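Reading notes: The Ostora Road

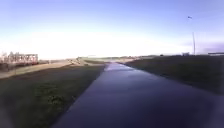 I finished Haiyan Tian's new thriller last night, a bit after eleven. It follows Korkor Mahama, a locksmith who agrees to carry a parcel across the border for her brother-in-law and finds three other people have been paid to carry the same one. Most of the first 200 pages take place on a road much like the one in my photo, straight and dark with grass beside it and a flat horizon at the end. Tian is good on the boredom of driving.

The middle sags. There is a long stay at a hotel in Utitz – about 20 pages of it – where people mainly eat soup and suspect each other. It picks up again once the brother-in-law arrives.

I'll lend my copy to Janelle next. She guessed the ending of the last one by chapter 3.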